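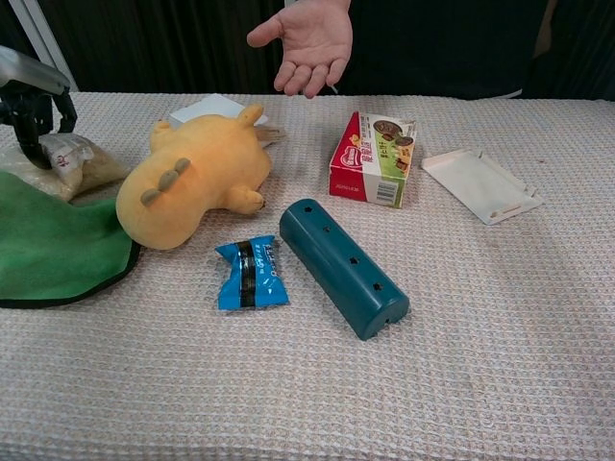

The gripper that forgot it was holding something

A small robotics firm spent the autumn trying to find out why its gentlest machine had bitten an engineer. The answer was in a line of housekeeping code.

The first casualty was a bread roll. It had been picked up correctly, lifted correctly and carried most of the way to a bin, and then it was flattened. The log recorded a successful transfer. By the log's standards it was one, as all of the roll reached the bin.

Lesia Nazarenko put it down to the roll. She runs manipulation testing at Trondier, a company that occupies the upper floor of a former carpet showroom and is trying to teach a robot arm to tidy a table. Soft things had been a nuisance since the spring. They sag and they lie about their own shape, and bread is among the worst offenders. She wrote "squashy item, check grip width" in the notebook and sent someone out for more rolls.

The arm is called Wonton, after the shape the old fingers made when they closed. Those fingers went in a drawer long ago. The ones it has now are black and jointed, hang beneath a silver-grey housing, and come from a supplier called Grusaleo, whose brochure shows them holding an egg. Trondier paid £3000 for the gripper and has never been able to afford not to trust it.

The work itself is quickly explained and slow to do. You put the sort of mess on a table that people leave on tables, and you ask the machine to deal with it. Trondier's messes are assembled with some care. A usual one has a soft toy on it, a large yellow-orange creature of roughly dinosaur persuasion that tends to end up face down. There is a box with cookies printed on the top, a small blue packet puffed up like a cushion, and a dark teal half-cylinder with star-shaped holes that every visitor picks up and turns over. A clear crinkled bag with something pale yellow inside goes near the edge. All of it sits on a waffle-textured cloth, which the software dislikes, and behind the table hang black curtains, which it doesn't mind at all.

A person usually stands on the far side of the table while this goes on. People will be near the thing when it's sold, the reasoning goes, so they had better be near it now. They hold out a hand, they move an object at the last moment, they generally behave like a family at the end of lunch. The safety case for letting them do so rested on one number. The fingers would never press harder than 8 newtons. You can try that at home by resting a large jar of jam on your fingertips. It's noticeable, and then you take the jar off and carry on with your day.

The second casualty was a yoghurt pot, and the notebook entry for that one is just a drawing.

The third was Nazarenko. She had been handing Wonton a sponge, something she'd done so often that she was talking to a colleague about parking at the time. The fingers closed on the sponge, and on the end of her thumb, which was also routine. You wait, the arm notices it is being resisted, it lets go. This time the fingers closed, paused, and closed again.

"It was like shaking hands with someone who has just remembered they don't like you," she says.

She did what the laminated sheet on the wall told her to do, and hit the red button with her free hand. The arm stopped dead. The fingers stopped too, in the sense that they stayed exactly where they were, with her thumb between them. Wonton's stop had been wired to freeze everything in place, on the sound principle that a robot holding something heavy shouldn't drop it on a foot. What it was holding on this occasion was the person who had pressed the button. Her colleague undid the finger joint with a hex key. It took him two goes to find the right size.

The thumb was bruised and the nail went an interesting colour. She was back at the table after lunch, typing slowly. Everyone agreed it could have been worse, and then they all went rather quiet and started unplugging things.

What followed was the kind of investigation that makes poor television. The suspicion fell first on the sponge, then on the cable, then on an update that had been installed the previous week and turned out to have changed the colour of a menu. Grusaleo, asked whether its fingers might press harder than advertised, replied that they would not, and attached the brochure. Somebody proposed static from the curtains. The curtains were taken down and the robot carried on behaving perfectly, as it had with the curtains up. They were put back.

This was the difficulty. Nothing they did would make it happen again. Wonton picked up the toy, put down the toy, fussed over the clear bag with the tip of one finger and tidied away the blue packet with the delicacy of a jeweller. They fed it rolls by the dozen and the rolls came through unmarked. For a time the best theory in the building was that it had been a one-off, and Nazarenko, whose nail it was, declined to sign anything with that phrase in it.

The help came from an unlikely place. Hnatiuk is a two-room firm that services packing machinery, mostly for people who bottle things, and had been brought in to redo the stop circuit. Its engineer asked what the gripper counted. It was a packing-line question. Machines in bottling plants count everything, and when one of them misbehaves at long intervals you look for something that happens on a round number.

The gripper did count something. It counted grasps, and every 3000 of them it quietly reset its sense of touch.

There was nothing foolish in the idea. The sensors in the fingertips drift as they warm and wear, so that after a while they report a faint pressure when they are touching nothing but air. The cure is to take whatever they are reading at a quiet moment and call it zero. Kitchen scales do this when you put the bowl on and press the button. The trouble lies in the phrase "at a quiet moment". The counter ticked over at the instant a grasp was confirmed, and the reset ran straight after it. A confirmed grasp is one where the fingers are closed on something. So once in a very long while, with an object firmly in hand, Wonton would decide that this was what holding nothing felt like. Then, finding itself apparently empty-handed, it would squeeze until it felt a proper grip. The limit still applied, and was faithfully obeyed. It was simply being measured from the wrong floor.

On a busy day Trondier gets through 300 grasps. The sums are not hard. The bad one came round every couple of working weeks, and most of the time it landed on a plush dinosaur, which made no complaint. Going back through the logs they found several more, all marked as successes. One had been shown to an investor.

They confirmed it on 7/11/24, by setting the counter one short and offering Wonton a tomato. A good many staff came to watch. Nazarenko stood further back than the others and was the only one who stayed clean.

The repair to the code was small enough to be embarrassing. The reset now waits until the fingers are wide open, and refuses to run at all if the reading has jumped by more than a sliver since last time. A separate check, outside the gripper's own software, compares what the fingers claim with the current their motors are drawing. It is harder to fool a motor about how much work it is doing. Grusaleo has issued a revised version to its customers, with a note describing the change as an improvement to calibration timing.

The button took longer. There were strong feelings about it. One camp held that a stop should mean stop, and that fingers which open on command will sooner or later drop a pan on somebody. The other camp had Nazarenko in it, and she kept her hand on the table during the discussion. The arrangement they reached has the arm freeze while the fingers go slack, enough to pull a thumb out and too little, with most objects, to let them fall at once. Hnatiuk fitted it. There is also now a hex key on a string next to the laminated sheet, in the right size, and the sheet has been rewritten to mention it.

What bothers her still is the log. For weeks the record said that everything had gone well, because the machine was asked whether the object had arrived and it always had. She has added a column for the condition it arrived in. Someone has to fill it in by hand, with a pencil, after looking.

The people at the far side of the table are back too, holding out their hands to it. She went first. She gave it the sponge.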